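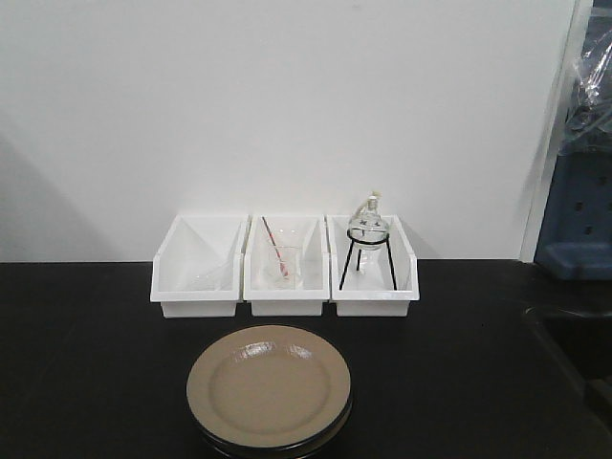 R. Tennick

4.3 Bench layout and the open-fronted bin

The layout used in the second phase of Histilach keeps small glassware on the bench. In the first phase it was kept in the drawers beneath, which had two faults: the contents were out of sight, and items lying on their sides rolled when a drawer was closed. Both faults were noted in Section 3, where the drawer layout is set out in full. The present section deals with the bins that replaced the drawers, with the surface they stand on, and with the tableware that shares the surface.

The bins are white plastic parts bins of the stackable kind, with a low front lip and taller sides and back. They were not stacked. Three are set side by side against the wall at the rear of a black work surface, nearly touching, so that the fronts make one line. A gap wide enough for a rod to drop into was treated as a fault in setting up and closed before work began. No bin was labelled. An earlier trial with printed labels at the Gaber site had shown that the label was read once, on the first day, and that people afterwards went by position and by what was already in the bin. The contents therefore acted as the label, and the first item placed in a bin after a general clear-out was chosen with some care.

Items were assigned by the way they stand. Small pieces which may safely lie down go in one bin. Beakers, rods and tubes share another, and the taller stand-mounted glass goes in a third. This is a cruder scheme than sorting by purpose, which was the method at Morkier, but it needs less knowledge from the person putting things away. A user who could not name a piece of glassware could still tell whether it would stand up. Under the Morkier scheme the same user had to ask or guess, and guesses were the larger part of the errors reported there.

Rods gave the most trouble. A rod laid flat in a bin is easily covered by a beaker put in afterwards. Leaning it upright inside a beaker keeps it in view, at the cost of a higher centre of gravity, and a light beaker can be tipped by catching the end of the rod with a sleeve. Coloured rods and straws were found quickly by all users. Clear ones were not, particularly where several crossed one another in the same bin. A rod left loose against the rear wall of the bin was accepted as correctly placed, provided that it did not project over the front lip.

The tripod stand was stored with its glass vessel in the ring. Separate storage of the stand and the vessel was tried and given up, as the empty stand takes the same floor area in the bin as the loaded one and the vessel then needs a place of its own. The loaded stand is taller than the walls of the bin. It can be lifted from above without disturbing the neighbouring compartments, but it rules out stacking, and a shelf fixed low over the bench would have to be moved. Black wire against white plastic is easy to see, and users judged the position of the legs without difficulty. All three feet had to be inside the lip for the placement to be counted as correct.

Figure 4. Three-bin row at the rear of the work surface, black wire tripod in the right-hand bin, ceramic tableware in front. 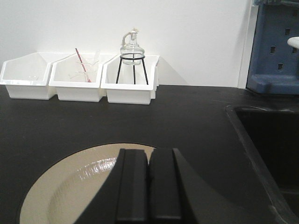
Visibility was the main weakness of the arrangement as a whole. White bins against a white wall offer little contrast to clear glass, and a small transparent piece lying low behind the lip can be missed by a person standing at the bench. The outline of a beaker is given mostly by reflections at the rim and base, and these shift with the position of the observer. Users who reported a bin as empty were asked to check it by touch, with the hand brought in from above and never pushed forward over the lip. Grey liners were considered. They were rejected for the main trial so that the results could be set beside those from Morkier, where the bins were also white, but a liner would be the first change to make in a working room.

The ceramic plates were kept in front of the bins, on the open part of the surface. They were not assigned a bin. A plate with a wide flat rim cannot be laid level in a compartment of this width, and on edge it leans on whatever is beside it. Glazed ware on a smooth black surface also slides when knocked, and a plate standing directly before the row will partly block access if it is set too far back. The rule adopted was that plates were stacked where they stood and moved only when the bin behind them was in use. The glaze throws a strong highlight under overhead lighting. Two users found this distracting when looking past the dish for clear glass. No attempt was made to alter the lighting.

Over 30 sessions, 1,166 separate placements were recorded in the bins. Of these, 52 were marked as wrong at the end of the session, either because the item was in the wrong compartment or because it projected over the front lip. A further 10 could not be judged from the record and are left out of the comparison in Section 5. Moving an item within its own compartment was not counted as a placement. Lifting it clear and returning it was counted once, on its return. Breakages were logged separately and are treated with the other losses in Section 6.

The wrong placements were not spread evenly. Most concerned clear rods, which were put with the small pieces when the beaker was away from its bin. With the beaker present the error was rare. This agrees with the remark above that the contents serve as the label, and it suggests that one beaker should be left in its compartment at all times, even when every other item is in use. The Gastance rules for shared benches already ask for a fixed item in each compartment, though for reasons of stocktaking, and the two requirements do not conflict.

Bins were wiped out each June and otherwise only after a spill. Scuffing of the work surface was noted, but it had no bearing on where items were placed. The depth of the surface mattered more: on the shallower benches the plates had to be stood to one side of the row, and results from those benches are given separately in Table 7.

Contact the Histilach project office | © Histilach 2022-09-03 | Back to top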